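How Pump and Spray Bottles Work

A bottle of hand soap has no motor and no battery. Soap is heavier than air, so it stays at the bottom unless something moves it upward. The part that does the moving is a small pump inside the cap.

What is inside a pump head?

A pump head has five main parts: a button with a spout, a spring, a piston, a small chamber and a long thin tube. The tube is called a dip tube. It reaches almost to the bottom of the bottle, and it is often cut at a slant so that it does not press flat against the plastic and block itself.

The chamber also has valves. A valve is a gate that lets liquid pass in one direction only. In many pumps, the lower valve is a tiny ball that sits in a cup-shaped seat.

What happens when you press?

When the button goes down, the piston goes down with it. The chamber gets smaller and the liquid inside is squeezed. The squeezed liquid pushes the ball tightly into its seat, so it cannot return to the bottle. The only way out is up through the middle and along the spout.

When you let go, the spring lifts the piston. The chamber gets bigger and the pressure inside drops. Air pressure in the bottle pushes liquid up the dip tube, the ball rises off its seat, and the chamber fills again. A new bottle needs several presses before anything comes out. The first few presses only move air. This is called priming the pump.

Why does a spray bottle have a trigger?

A trigger sprayer uses the same kind of piston and valves, but the piston usually lies on its side or at a slant. The trigger is a lever. Your fingers pull on the long end, and the piston is pushed with more force than your fingers supply.

The extra force is needed at the nozzle. The nozzle hole is very small, and the liquid is often made to spin just before it leaves. Spinning liquid spreads into a thin cone and breaks into drops. Thick liquids such as lotion do not break up easily, so they are sold with a pump and a wide spout.

Why does the bottle not collapse?

Each press takes some liquid out. If nothing replaced it, the sides would bend inward. A small vent near the cap lets air in to fill the space.

Try it

You need an empty, rinsed pump bottle, a measuring cup marked in milliliters and some tap water. Ask an adult for a bottle that held hand soap. Do not use one that held a cleaning product.

1. Pour 400 milliliters of water into the bottle, or less if the bottle is small.
2. Press until water comes out. The pump is now primed.
3. Empty the cup, then press into it until the water reaches the 100 milliliter mark. Count the presses.
4. Divide 100 by your number of presses. The answer is the amount moved by one press - the dose.

Repeat the test with half presses and compare the two doses.

Words to know

Dip tube: the tube that carries liquid up from the bottom of the bottle.
Piston: a part that slides back and forth inside a chamber.
Valve: a gate that allows flow in one direction.
Nozzle: the small opening that shapes a spray.

Text by Leena Rautiainen
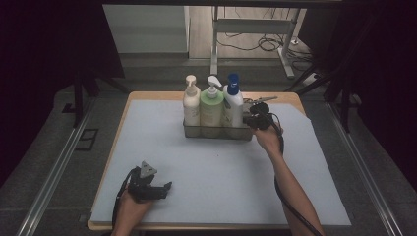

Two pump bottles and a trigger sprayer in a clear plastic tray. The sprayer is in the middle.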